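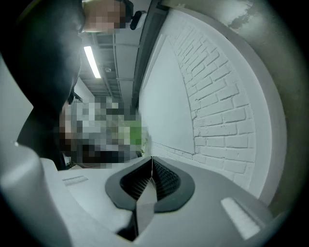

3 min read

4. Painting the brick

By now you should have your wall brushed down, patched and dry, and if you have been following along since section 1 you will be pleased to hear that the hard part is behind you. Painting indoor brick is slow but very forgiving work, and a matt white like Mustulley 2305 hides a great deal. Please do read this section through once before you open the tin, as there are a couple of places where it helps to know what is coming next.

Before you start

You will need the Mustulley 2305 Wall White, a Pitar long-pile roller with its tray, a stiff two-inch brush for the joints, a small soft brush for the edges, masking tape and a dust sheet. If any of your wall is plain plaster (many rooms have a smooth stretch next to the brick) you will want a short-pile sleeve for that part too. The long one leaves a bobbly finish on plaster that you will only notice once the lights are on.

4.1 Switch on all the lights you normally use in the room. Strip lights are splendid for this job, particularly where they shine along the wall and throw a little shadow under each brick, so missed joints are easy to find.

4.2 Lay the dust sheet right up to the foot of the wall and tape it down. Tape along any dark trim where the wall meets the ceiling or a door frame, and press the edge of the tape down firmly with your thumbnail. White on black shows every wobble!

4.3 Stir the paint slowly for a good few minutes, going right down to the bottom of the tin. It settles more than you would expect, especially if it has been sitting on a shelf since September.

CAUTION: Do not tape or paint over sprinkler heads, smoke detectors or air vents, and keep the roller pole well clear of light fittings. Anything electrical that needs taking off the wall should be isolated first by someone qualified to do it.

4.4 Pour nearly 400 ml into the tray. It looks a mean amount, but a fuller tray slops over the side when you load a long-pile roller.

4.5 Begin with the stiff brush and work paint into the mortar joints over an area about as wide as your outstretched arms. Do the long level joints first, then the short upright ones between them. Jab a bit where the mortar is rough.

4.6 While the joints are still wet, roll over the same area, up and down and then side to side, with only light pressure. Pushing hard squeezes paint out of the sleeve and it will run down into the joints and sit there in drips.

4.7 Move along and do the next patch, letting it overlap the last by a brick or two. Try to get to a corner before you stop for tea.

4.8 Change to the short-pile sleeve for any plain plaster. Cut in with the soft brush where the two surfaces meet, working from the plaster side.

NOTE: Old brick can drink up the first coat and look grey and patchy afterwards. Please don't go back over it while it is tacky. The second coat sorts this out nicely.

4.9 Leave the wall for at least 40 minutes after it feels dry to the fingertips, then give it the second coat in the same way. You should find that the joints need far less brushing this time.

4.10 Pull the tape off slowly, folding it back on itself, before the second coat has fully hardened. If a little paint has crept under, a damp cotton bud will usually shift it.

Cleaning up

Scrape the roller back into the tin and rinse everything in lukewarm water until it runs clear. Goh brush soap is kind to bristles if you have some, though ordinary washing-up liquid does perfectly well. Stand the Pitar sleeve on its end to dry, or it will have a flat side next time.

Keep what is left of the tin for touching up, with the lid knocked down well all round. Scuffs and chair marks are covered in section 5, along with fitting the Mastero coat rail, which needs slightly different plugs in brick and in plaster.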